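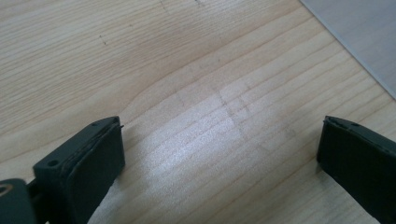 The table that was supposed to look after itself

8 Jul 2026

I have been suspicious of pale wood for years. It looks lovely in a showroom, where no one has ever put down a mug of tea or a plate of beetroot, and then you get it home and spend your evenings hovering over it with a cloth. So when we finally replaced the old dark table, I went into it expecting to be disappointed, and I have been, though in different places from the ones I'd prepared for.

First, the grain. I do like the grain. It runs in long, wavy lines, thin and only a bit darker than the rest, and in one place several of them crowd together and bend. I have eaten a lot of toast looking at that bend. The man in the shop at Stolham told me that every top is different and that I should come and choose mine, and I nodded in the way you nod at someone selling you a car. I chose it from a stack of two. Make of that what you will.

Is it solid?

This was the question I couldn't get a straight answer to. The label said "real wood surface", which is the kind of phrase that makes me reach for my glasses. A real wood surface could be a plank, or it could be a slice of a plank stuck to something else, and both would be telling the truth. I asked. I was told it was "a wood product throughout". I asked again, using shorter words, and was offered a leaflet.

I've read the leaflet. It has a paragraph about forests.

My advice, for what it's worth, is to look at the edge before you buy. Grain on the top of solid wood has to go somewhere when it gets to the end of the board, and if the pattern stops dead and a different one starts, you're probably looking at a thin layer. On ours the edge has been rounded and finished so nicely that I still can't decide. Some mornings I'm sure it's one thing and by supper I'm sure it's the other. It matters because you can sand a plank as often as you like, and a thin layer you can sand once, nervously.

The oil

Then there was the oil. The table came with a strong recommendation for a bottle of Plusex, to be put on twice in the first month and then "as the wood requests". I don't want to own furniture that makes requests. The bottle cost more than a decent lunch and smelled like the inside of a cricket pavilion. I put on the first coat as told, with the grain, wiped off the extra, and left the window open all night.

Did it help? I tried to be fair. I did half the table and left the other half bare for a week, which annoyed everyone who had to eat at it. Then I put a drop of water on each side and went off to do the washing-up. When I came back there was a drop of water on each side. I wiped them both up and could not have told you which half was which. After a fortnight the oiled half was a shade yellower, so I had to oil the other half as well to make it match, and I suspect this is how they sell the second bottle.

A neighbour swears by Mandent, which is a wax and comes in a flat tin. I bought some in a weak moment. It gives a nice dull sheen and shows every fingerprint for three days. I've gone back to a damp cloth, wrung out hard, followed by a dry one — the same thing my mother did to her table, which had no leaflet at all.

Marks so far

I promised myself I wouldn't become a person who keeps a list of marks on a table, so I'll keep this short.

A ring from a hot mug, faint, which went by itself after a few days and got me briefly excited about the oil until I remembered that the mug had been on the bit I'd missed.

A blue line, biro, through a single sheet of paper. Still there if you crouch.

A small dent from a dropped tin opener. I was told you could lift a dent with a damp cloth and a warm iron, and I have watched several people do this very confidently on the internet. None of them seemed to be doing it to a table they weren't sure was solid. I have left the dent alone.

What the iron people never mention is what the steam does to whatever you've already rubbed into the surface. I'd want to see somebody try it on an oiled top and come back a month later. If you've done it, tell me, and tell me if it went badly too.

Would I buy it again?

I don't know. The other one on our list was from Vasić, darker and heavier, with a finish you could probably have hosed down. It also cost 1072 pounds before delivery and wouldn't have gone through the kitchen door without taking its legs off, and I've been told before that legs come off easily. Ours came through the door in one go. I'll give it that.

I will also admit that the room is brighter. I had put this down to shop talk, but in the late afternoon the light comes in low and the whole top goes the colour of shortbread, and I've caught myself clearing the post off it just to see. With the old table I never cleared anything. It could hide a week's crumbs and a set of keys.

So it stays, for now. I'm going to give it until October with nothing on it but the damp cloth, no oil and no wax, and see whether it dries out and cracks the way the leaflet says it will. There's most of a bottle of Plusex under the sink if anyone local wants it. You'd have to bring your own rag.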